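Last updated: September

Search this site Enter keyword Go

Trurevard Pest Services questions "ultrasonic" plug-ins as homeowners prepare for fall rodents

WULTDALE – Trurevard Pest Services is asking homeowners to think twice before spending money on plug-in devices that claim to drive mice out of a house with sound. The company has published the results of its own customer survey and says the sales claims deserve a much harder look than they get. 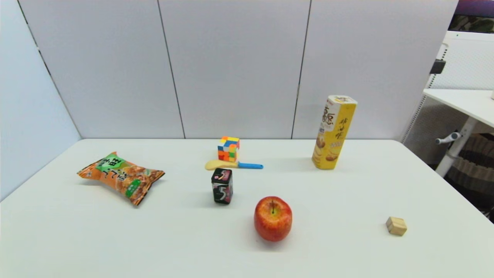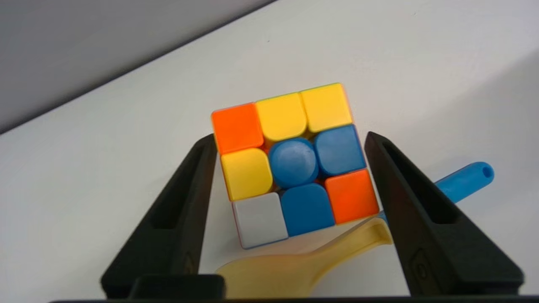
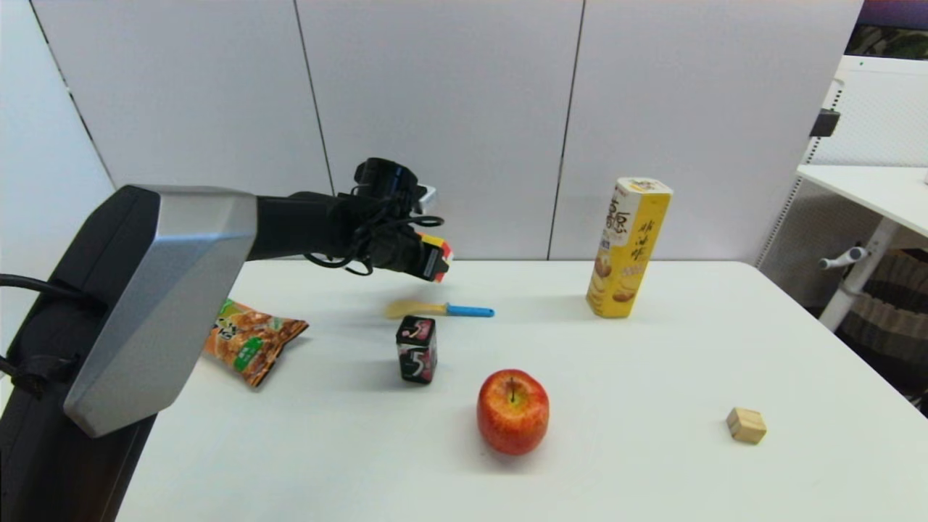
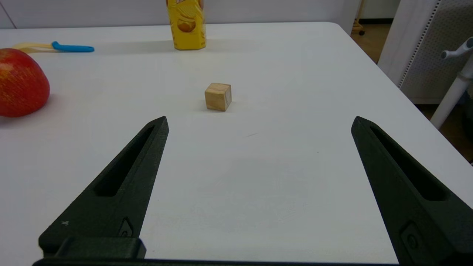
The survey covered 2,043 households in and near Wultdale that called the company about mice over the past two years. Of those, 94 had at least one sound device plugged in and running when the technician arrived. Trurevard is careful about what that number means. People whose mice went away on their own would have had no reason to call, so the survey can't say how often the devices fail. It does show that plenty of mice are willing to live with them.

"I would like these things to work. It would save my crews a lot of crawling," said Åsmund Tangen, who runs field operations for Trurevard. "But I keep asking sellers for a test done in a real house, with furniture and food in it, and what I get back is a brochure."

High-pitched sound fades quickly over distance and does not pass well through walls, cabinets or a couch. Mice spend most of their time behind exactly those things. They also get used to noise. A device that startles a mouse on its first night may be ignored a week later, and a label promising coverage for a whole floor usually assumes an empty room.

Trurevard is no more impressed by some of the other fall favorites. Peppermint oil smells strong for a day or two and then needs to be put out again. Dryer sheets have little going for them. Mothballs are a pesticide, and scattering them in an attic or crawl space goes against the label and can make people and pets sick.

The company recommends the dull work instead. A young mouse can squeeze through a gap the width of a pencil, so the first job is to walk the outside of the house and look low. Check where pipes and cables enter, the bottom corners of the garage door, and dryer vents with broken flaps. Pack small holes with copper mesh and seal over it. Foam by itself is easily chewed. Keep pet food and bird seed in metal or thick plastic bins with tight lids, and set snap traps along walls where droppings have been found.

Tangen also warns against signing a yearly contract before anyone has looked for the way in. "That goes for us too," he said. "If a company wants to sell you 12 months of bait and hasn't been around the back of the house, ask what you're paying for."

Starting in September, Trurevard will offer an entry-point inspection at its Wultdale and Minalach offices for $37. Customers receive a written list of gaps found and may do the repairs themselves. The fee is not refunded if no gaps turn up – the company says that would only encourage inspectors to find some.

Appointments can be made by phone or at the front desk of either office. The Minalach office closes for lunch at noon.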